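The Second Life of a Shirt

Mending is having a moment in the small town of Widamlow, and the people doing it have never been happier to show their stitches.

I arrived with a hole in my elbow. It had been there since the previous fall, a ragged oval in a sweater I love too much to throw out and was too lazy to fix, and on the train up I kept folding my arm so the other passengers wouldn't see it. By lunchtime four strangers had asked to look at it. One of them put her finger through it and said “Lovely edges!” and she meant it.

Widamlow used to sew for a living. The Stankevičius shirt works opened by the river and at its height employed 400 people, most of them women, most of them living close enough to walk home for lunch. The building is apartments now. But you can't close a place like that and expect the skill to leave with the machines. It stayed in kitchens and spare rooms, in the hands of people who can still turn a collar in the time it takes me to find a needle.

Turning a collar, if you've never come across it (I hadn't), is a wonderful trick. A shirt collar wears out at the fold, where it rubs the neck, and the underside stays nearly perfect. So you unpick it, flip it over, and sew it back on. The whole job takes an evening the first time and much less after that, and you end up with a shirt that looks fresh from the store. I watched it done on an old blue oxford and wanted to run home and check every shirt I own.

Plaid is where things get tricky. A patch on plain cloth only has to be the right color, but a patch on plaid has to line up in both directions, and the eye catches a stripe that's off by the width of a thread. The old shirt hands cut their patches from the inside of the hem or the back of a pocket, then slid them around under the hole until the pattern clicked.
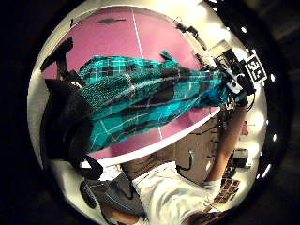 Nadège Boyer thinks all that matching is a waste of a good evening. A mend ought to be seen, she told me, and if she spends two hours on a knee she wants people to notice it from across the street. Her own jeans have orange running stitch up both thighs, row upon row, like a plowed field. She had already threaded a needle with mustard yellow for my elbow before I'd agreed to anything.

The two camps get along fine, as far as I could tell, though they do tease each other. The invisible menders call the others “the fireworks.” The fireworks say the invisible menders have nothing to show for themselves. Both sides agree about thread, and will talk about it until the tea goes cold: cotton on cotton, wool on wool, and nothing so strong that it tears the cloth around it.

My darn took most of the afternoon. You lay down long threads in one direction first, close together, going well past the hole into solid knitting. Then you weave across them, over and under, pushing each row down with the needle's tip. It's slow – really slow – and for the first 5 rows I was sure I'd ruined the thing. Then a small square of fabric started to appear where there had been none, and I made a noise that turned a few heads. 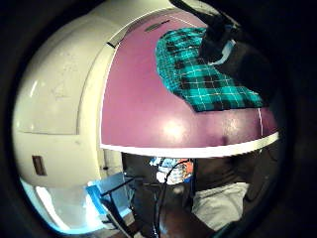 So do you need a sewing machine to get started?

A needle, some thread and decent light will cover almost everything, including darns, patches, buttons and hems. Machines earn their keep on long seams and bedsheets, and those can wait.

I wore the sweater home. The yellow square sits right on the point of the elbow, a little puckered along one side where I pulled too hard, and on the train I kept my arm up on the rest the whole way. Next on the pile is a pair of corduroys with a blown pocket, and I've already bought the green.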